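Print this page | E-mail this page

January 27, 2020
Course notes, Introduction to Service Automation
Prepared by T. Vương

Unit 4. Can machines do the chores yet?

Read these notes before the lab session. The previous unit dealt with machines that repeat one motion on one kind of part. This unit takes up the work that is left over in most homes and small shops: sorting, folding, wiping, putting away, coiling, unpacking. The short answer to the title is "some of them, some of the time." The rest of the unit is about which ones and how we would know.

4.1 What counts as doing a chore

A chore has a start state, an end state and a person who will accept or reject the result. The third part is often left out of reports. A towel folded into a lump is folded by some definitions. The person who has to stack it in a closet will fold it again.

For this course, a machine can do a chore when it meets these conditions:

- It starts from the mess as found. If a person first lays the items out in a row, that labor belongs in the count.
- It finishes without a hand on it. Note every touch, including nudging an item back into reach.
- The result passes with someone who did not build the machine.
- It can tell when it has failed, or at least stops.

The last condition is the hardest to meet. A dishwasher meets it in a limited way: it stops when the cycle ends, whether or not the plates are clean, and people have learned to check. A machine with arms has more ways to go wrong and needs more ways to notice.

4.2 Hard things and soft things

Rigid objects keep their shape when you pick them up. A mug seen on a shelf is the same mug in the gripper. The machine has to find it, reach it and hold it, and each of those steps can be measured alone.

Soft objects do not behave this way. Cloth, bags, rope and cable change shape with every touch, and the part you need may be under the part you can see. Pull one end of a cord and the far end may move, or a loop in the middle may tighten. There is no single picture of "the object" for the machine to match against.

Cable is a good test case. It turns up in homes, offices and on the shop floor. It is cheap, it does not spoil, and everyone has an opinion about whether it has been put away properly. The job for this unit is to separate a pile of cables, coil each one and leave the coils side by side.

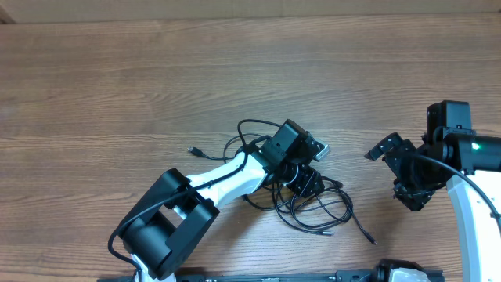
Figure 4.1. Two-arm station with black cables on a wood tabletop.

Look at the figure with the job in mind. The cables are black and so are the grippers. Where one strand crosses another of the same color, a camera gets little help in deciding which strand goes on and which goes under. A person solves this by lifting a strand and watching what else moves. That is a useful habit to give a machine, and it costs time.

The arms have cables of their own running along them. When you write rules for what may be grabbed, start with what may not. A program that looks for "thin, black, curved" will find the robot's own wiring along with the work.

Connectors matter too. An end with a plug gives the gripper something stiff to hold, so many students begin there. The trouble comes when the end passes under a loop. Pulling it straight out can turn a loose pile into a knot. Plan the first move around which strand lies on top, even if its end is harder to reach.

4.3 Why two arms

One arm can move a cable. Coiling it usually takes a second point of contact, to hold the loops already made while the next one is laid down. On a bench with one arm you can use a peg or a clamp for this. Peg designs are simple and they work well for one length and thickness of cable — change the cable and you often have to change the peg.

Two arms remove the peg and add a new problem. They must share the space between them without hitting each other, and each must know whether the other has a firm hold before it lets go. Most dropped cables in our lab are dropped at the handover.

4.4 Reading the numbers

The Renthorpe lab keeps a log of every attempt made on its cable benches. The log for this course has 2774 attempts at picking a named cable out of a pile. Of these, 1552 ended with the right cable lifted clear. That is 56 percent.

Ask three things before you repeat a number like that one:

1. What was the pile? In the log, piles range from a single cable to a full tangle, and the two are not marked separately in the early entries.
2. What happened after the lift? "Lifted clear" says nothing about coiling.
3. How long did a person stand by? The log has no column for this. It should.

A 56 percent success rate can be fine if a failure costs nothing and the machine tries again. It is poor if each failure leaves the pile tighter than before. Cloth is forgiving in this respect. Cable is not.

4.5 House and shop floor

It is often said that the shop floor is easier, and for many jobs it is. Lighting can be fixed, parts arrive in trays, and the same job comes back all day. Zillby, the parts distributor that lent us sample kits, bundles cables by hand at a long table. Its crew does it well and would like to do less of it. Their cables arrive in a known length from a known box. A machine there could be good at one thing.

A home is the other way around. The job comes up a few times a year and is different each time. Speed hardly matters. If the machine takes 40 minutes to sort a drawer while the owner is out, the owner may not mind. What the owner will mind is a broken plug, or coming home to a stopped machine and a worse drawer.

4.6 For the lab

Work in pairs at the Jirnedero benches in Room 2820. Bring a written plan with your first three moves and the point at which you will stop and call the attempt failed. Do not change the plan during the run — write down what you wish you had done and use it in the next one.

Clear loose cables away from the arm joints before power goes on. Keep hands off the table while either arm is moving.

Write-ups are one page. Include your count of touches. The second half of this unit, on cloth and bags, is scheduled for April.

Print this page | E-mail this page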